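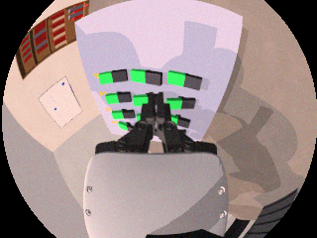 OK so a bunch of you asked how the sled hockey weekend went and I keep typing half an answer and getting distracted, so I'm doing it as a thread. Get a snack. 1/

Background for the new people: my kid plays for the Gronham juniors. Started in February, knew nothing, spent the first practice mostly lying on the ice looking at the ceiling. Now it's all we talk about at dinner. And breakfast. 2/

The Stisasico tournament is the one everybody on the team gets excited about, partly because it's a real tournament with a real bracket and partly because the hotel has a waffle machine (I wish I were kidding about how big a deal the waffle machine is). 3/

We drove 125 miles with two sleds, three bags of pads and a cooler sliding around in the back. If you have ever packed a car for hockey you know the smell. If you haven't, keep it that way. 4/

Game one was against Uveck and oh my gosh they are FAST. We lost 7 to 2. I was ready with the big comforting mom speech in the hallway and my kid rolled out grinning and said "did you see my pass??" I did see the pass! It was a great pass! 5/
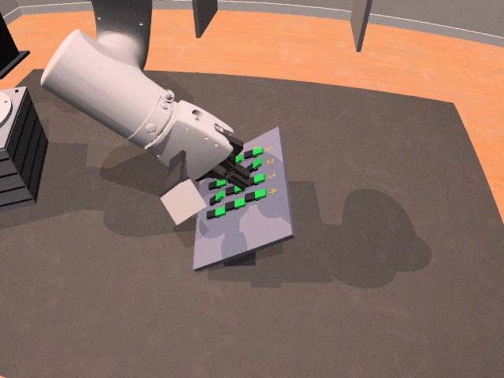 Second game was way closer. Tied going into the last period, and I had to go stand by the snack bar because I can't sit down when it's tied. The other parents have stopped asking if I'm okay. 6/

We won it by one! Our goalie stopped a shot with, I think, her chin guard? The whole bench was banging sticks on the boards and I yelled so loud a little boy two rows down turned around and stared at me. Sorry, little boy. 7/

Now the part I really wanted to write about. After the game a few players from the Tawhiri adult team came over to our bench. They'd played their own game already and could have been at dinner. They stayed up to 6 minutes past when the rink wanted the lights off, just talking to the kids. 8/

One of them showed my kid how to tape the pick end of the stick so it doesn't slip in your glove. Then he gave us the rest of the roll. It is a half-used roll of black tape and it is now sitting on the shelf next to the trophy from summer camp. 9/

I don't think grown-up players always know what that stuff does. My kid has been asked "what happened to you" by so many strangers, and this guy's only question was "left or right handed?" I got a little weepy by the skate sharpener, whatever. 10/

We finished third out of our group. Everybody got a medal and a very large cookie. The cookie did not make it to the parking lot. 11/

Practical stuff because somebody will ask: yes, the team has loaner sleds, and yes, kids with no disability can come try it at the open practices, siblings do it all the time. Dress warmer than you think. Bring a blanket to sit on, those bleachers are brutal. 12/

Next up is a home game and I'm on snack duty, so if you have an orange slice alternative that 14 kids will eat, please reply. They're over oranges. They told me so. 13/

Anyway, the tape has already been used on both sticks, a hairbrush and the handle of my good spatula. Going to go hide what's left of it. 14/14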